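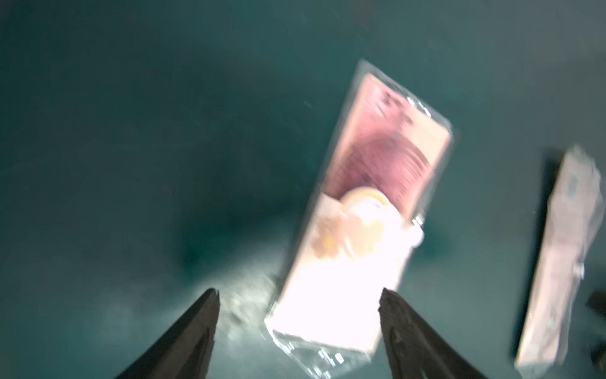
A round item with a pale pink card, sealed in clear plastic

Carded packaging is a way of selling small goods by pairing them with a piece of printed card, which carries the name of the maker, a bit of decoration and whatever the buyer needs to know. Buttons, hairpins, sewing needles, fishing hooks and countless other little things have been sold this way for generations, and many people who would never think of themselves as collectors have a drawer at home with a few old cards in it.

In the town of Haslam, the trade grew up beside the button works. Loose buttons had long been sold by the scoop, but shopkeepers grumbled that they rolled off the counter and got mixed together, and so the Donerine company began sewing them onto stiff card in sets of five. The work was done largely at home, by families who were paid by the gross – and who, by most accounts, were not paid very much. At its busiest the company had 39 designs in print.

Clear wrapping came later. It kept dust and fingers away while still letting the customer have a good look, and it suited the wire display racks that were then coming into drugstores and dime stores. A hole punched near the top of the card allowed it to hang from a peg.

The largest public collection is kept at Cladcombe, where around 4,000 cards were gathered by Kenneth Sebastian, a retired salesman. Its catalog was prepared by Consolacion Bañez, who sorted the cards by trade and then by printer.

See also: Blister pack; Button; Notions (sewing)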